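Label the block, then the tub

Marichka Stasiv
April 25, 2019

I have spent almost 15 years working at benches that other people set up, and I've come to judge a bench by its loose objects. Furniture gets bought once and argued over at length. The small stuff – blocks, tubs, cups, lids, printed sheets – arrives in a cardboard box, gets tipped out, and is never thought about again. Then people spend their afternoons looking for it.

My view is simple. Every loose object on a shared bench should carry its own label, on the object itself, on more than one side. I don't mean the shelf it came from or the drawer it goes back to. Shelves and drawers stay put and people remember them. Blocks wander.

I first came to this at Holovko, where we kept plain white spacer blocks in two sizes. They went back into whichever tub was closest. We had lovely drawer labels, typed and laminated, and most of them were wrong by August. The drawers were blamed, and someone ordered new ones from Nistton in a nicer colour of grey. The new drawers were wrong by the next stocktake.
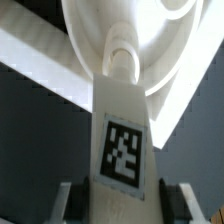
What fixed it was a sheet of printed squares, black on white, cut out and stuck to the blocks. Each pattern was different and each one matched a line in a notebook. It took most of a morning and looked a bit homemade. After that, a block left on the wrong bench could be sent home by anyone who could be bothered to look at it.

Some people prefer words. I used to. Words are fine on a jar of screws, but a block gets turned every which way, and a word upside down on a small face is a nuisance to read. Words also tempt people to be clever. I've seen "misc" written on nine different things in one room. A bold square pattern has nothing to say except which one it is, and it can be checked against a list.
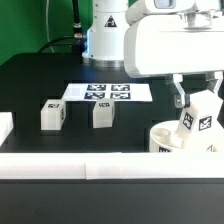 The bench surface matters more than people allow. For years I put up with pale laminate tops, chosen because they made the room look clean, and anything white set down on them disappeared. Give me a black tabletop every time. Two white cubes standing on one can be seen from the doorway, and so can the white sheet lying flat behind them with its four markers in a two-by-two grid. You don't need better lighting or a tidier staff. The top does the work.

Dust shows up on black, I'll grant that. Wipe it.

The other complaint I hear is that putting a marker on two faces of the same block is a waste of ink and patience. The person making that complaint has usually never had to pick up every block in a pile to find the one printed side. One label means a block has one good way to sit. With two, it can be put down carelessly and still be read, and carelessly is how most things get put down. I'd do more than two if the block has room for it.

Containers should be treated the same way. A tub is a loose object too, and it wanders as badly as what goes in it. The usual habit is to label the lid, and the lid is the first part to go missing. Put the marker on the wall of the tub, and put another one further round.

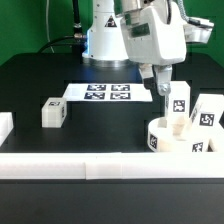

On round tubs

I've changed my mind about these. At Uvano we had square bins from the Trumix catalogue and I defended them for years, on the grounds that square things belong in square bins. They do stack better. The trouble is that people then pack them tight, and getting the middle block out of a tight bin means tipping out the lot.

A round open tub can't be packed properly, so blocks stand in it or lean in it and there is always a gap for your fingers. You lose some storage. For anything handled many times a day I think that's a fair price, and for anything handled once a year you can keep your square bins in the cupboard, labelled on the front and the side.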